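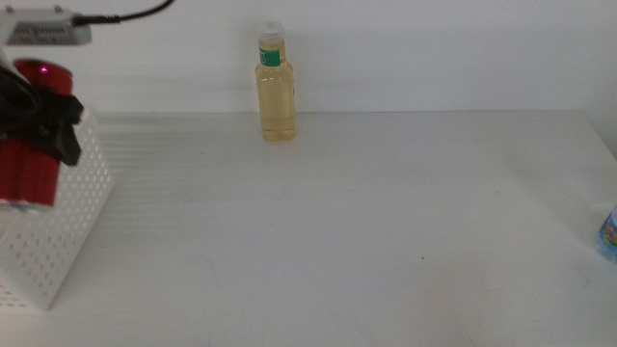
搬家以后怎么重新学会做饭

去年九月我从合租的房子搬出来，一个人住进Sudik路的一套小公寓。搬家那天东西不多，厨房用品只装了一个纸箱，里面有一口炒锅、两只碗、一把钝了的菜刀，还有半袋受潮的盐。之前合租的时候，做饭基本是室友的事，我负责洗碗和倒垃圾。所以搬进来的头两周，我每天都在外面吃。

后来算了一下账。九月份我在吃饭上花的钱比房租的一半还多，而且大部分是晚上加班回来随便点的，吃完也不记得吃了什么。我决定把做饭这件事捡起来。这篇就记一下这半年的做法，有些适合我，不一定适合别人。

先说买菜。我住的地方下楼左转有一家小超市，菜贵，品种也少，优点是开到很晚。再走远一点，过两个路口，是一个老菜市场，早上六点开，下午两点以后摊位就收得差不多了。我平时上班赶不上，只能周末去。一开始我周末会买一大堆，叶子菜占了大半，到周三就黄了，扔掉不少。现在的办法是叶子菜只买两顿的量，剩下买能放的：土豆、洋葱、胡萝卜、卷心菜、冬瓜。冬瓜让摊主切一段就行，不要买整个。

肉也是周末买，回来当天就处理。猪肉切成丝和片，按一顿的量装小袋，压扁了冻。压扁这一步很有用，早上从冷冻挪到冷藏，晚上回来正好能炒。以前我冻成一整块，要用的时候拿刀背敲，敲坏过一块砧板。

调料我减了很多。刚搬来时照着菜谱买，豆瓣酱、蚝油、鱼露、两种醋、三种酱油，摆了一排，真正常用的只有生抽、老抽、米醋和白胡椒。鱼露用了一次，到现在还在冰箱门上。如果重新来一遍，我会先买生抽和盐，做一个月饭，缺什么再添。

然后是罐头。这个我以前看不上，觉得不新鲜。改变想法是因为同事Brunello Cirillo，他午饭常带自己做的番茄豆子汤，闻着很香，我问了做法，番茄和豆子都是罐头的。我照着做了，比我用冬天的番茄煮出来的味道浓。冬天超市里的番茄又硬又淡，煮半小时还是一锅水，罐装的整颗番茄没有这个问题。

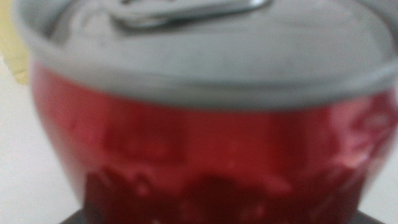

红色的罐子，上面是银灰色的金属盖。

现在我的柜子里常备的罐头有去皮番茄、鹰嘴豆、玉米粒、金枪鱼，偶尔有午餐肉。说几点使用上的经验。

豆子罐头里的汤水我会倒掉，豆子过两遍水再用，不然有一股闷味。玉米粒也沥干，直接下锅会溅油。番茄罐头的汁要留着，那是好东西。打开没用完的，一定倒进带盖的玻璃盒或者塑料盒，不要连罐子放冰箱。我试过偷懒，第二天番茄里有铁味，一锅面都不好吃。

买的时候看罐身，有鼓起来的、接缝处凹进去的不要。便宜的打折货很多是磕过的，磕在中间问题不大，磕在边缘接缝上我一般就不拿了。日期看一眼，回家按先后放，新买的放里面，旧的放外面。我没有专门做表格，就是拿记号笔在盖子上写个月份。

再说番茄豆子汤的做法，有两个朋友问过我，写在这里省得再打一遍字。洋葱半个切碎，小火炒软，不要炒焦。加一勺番茄膏炒出红油，没有番茄膏可以不加。倒一罐去皮番茄，用铲子压碎，再加一罐水，就用空罐子量，顺便把罐壁上的汁涮下来。煮开后转小火18分钟，加沥干的豆子再煮几分钟，盐和白胡椒调味。想吃饱一点就放一把短的意面进去，水要多加一点。这一锅够我吃两顿晚饭，第二顿比第一顿好吃。

我妈听说以后问为什么不放肉。放也可以，肉末和洋葱一起炒就行。

厨房本身也改了一点。这套公寓的台面很短，水槽占了一半，灶台又占了一半的一半，剩下能切菜的地方放一块砧板就满了。我原来把电饭锅、水壶、调料架都摆在上面，每次切菜前要先搬东西，搬着搬着就不想做了。后来我把电饭锅挪到了柜子里，用的时候再拿出来，调料收进灶台旁边的抽屉，水壶放到窗台上。台面上平时不放东西，晚上回来把菜往上一放就能开始。

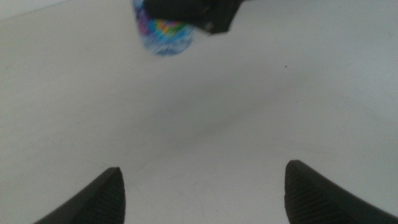 浅灰白色的台面，哑光的。

这个改动没花钱，对我来说比买什么锅都管用。要花钱的部分是在Skustness买了一张窄边桌，468块，靠墙放在厨房门口，多出来一块放菜盆的地方。桌子装起来有点晃，拧了两次螺丝才稳，桌脚下面垫了一片毛毡。住我楼上的Kagiso Modise借给我一把内六角，到现在还没还，写到这里想起来了，明天拿上去。

刀也换了。旧的那把磨过一次，没多久又钝，干脆买了一把普通的三德刀，不贵，每个月在磨刀石上走几下。刀快了以后切洋葱不怎么流眼泪，这个以前听人说过，没当真。

每周的安排大概是这样：周末去菜市场，当天炖一锅东西，可以是萝卜牛腩，也可以是上面那个汤。周初吃炖的，周中炒菜，叶子菜尽量在前三天吃完。到周四周五菜少了，就开罐头，玉米炒鸡蛋，或者金枪鱼拌饭。加班太晚就煮挂面，卧一个鸡蛋，放点卷心菜丝，十分钟能吃上。每周留一顿在外面吃，不然也没意思。

没做成的事也有。我试过周末一次做好五天的午饭，装了一冰箱饭盒，吃到第三天就不想吃了，剩下的两盒最后倒掉。现在午饭只带前一天晚上多做的，没有多做就在公司楼下吃。烤箱我也考虑过，看了几款，量完尺寸发现没地方放，先算了。

下次想写写蒸的菜，最近在学蒸蛋，水和蛋的比例还没试准，三次里有两次是蜂窝。有会做的可以在下面留言，说一下用什么碗、盖不盖盘子。

发布于2024年4月8日
分类：日常、做饭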